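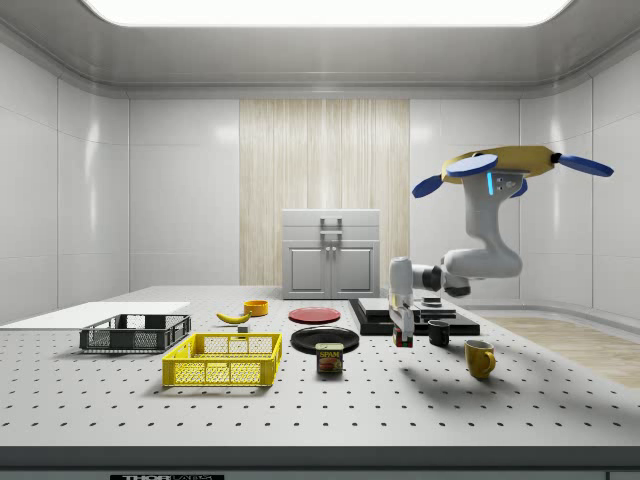 4. Collecting the demonstrations

Papers > Robot learning > Girncombe > Section 4

Search this paper Go

Abstract Methods Data Results References

4.1 What was recorded

Most reports on learned tabletop handling give the number of demonstrations in the first paragraph and say very little about how they were made. We think this is the wrong way round. The Girncombe set holds 3000 demonstrations, all of them produced in simulation, and we spend this section on the reasons a reader might not want to trust that number.

Figure 1 (top of section) shows the simulated bench with the arm holding a small red and green object just above the tabletop, between a black plate and a black mug. The plates, mugs, baskets and bowl belong to the standard Girncombe layout. Each demonstration is one pick and one placement. An operator steers the arm from a desk, and the run is kept if the object ends up within the target region and the arm has not touched anything else on the way.

That last rule sounds strict, but it has a cost. Operators learned very quickly which approaches got a run thrown out and stopped trying them. By the second week the paths had become narrow and alike, with the gripper coming straight down from well above the bench nearly every time. A policy trained on these paths looks tidy on the same bench. Whether it has learned anything about reaching past clutter is another matter, and we doubt it.

4.2 Who did the steering

Two operators, Liesl Thaler and Sanne Michiels, recorded the whole set. Earlier work with the Clotum interface claimed that operator style washes out once a set is large enough. We could not reproduce this. A plain classifier, given only the wrist path, named the right operator in 90 per cent of held-out runs. Thaler pauses before closing the fingers and Michiels doesn't, and the trained policy picks up one habit or the other depending on which runs it sees late in training. Adding more runs from the same two people made no difference we could measure.

4.3 Variation in the layout

Objects were moved between runs by the Jirkby sampler, which shifts each item by a small random offset and turns it. The baskets were left out of this step because early versions of the sampler dropped other items through their mesh walls. We fixed the fault in April but did not go back and record the set again, so basket position is nearly constant throughout. Anyone using the data to study placing things into containers should keep this in mind.

Lighting was not varied at all. The ceiling panel is the only source we modelled, and its shadows fall the same way in every run. Mwaipopo, the older set we compare against in Section 5, changed its lighting every 50 runs and is the better resource on this point.

4.4 Discarded runs

We removed 298 runs after recording. Most had physics faults, such as a mug jittering on the spot or a can sinking into a plate. The rest were removed by hand for looking wrong, a standard we can't defend very well. The two operators disagreed on a fair share of these, and in those cases the run was dropped. All removed runs are released in a separate folder with their original labels, and the training results in Section 5 are given both with and without them.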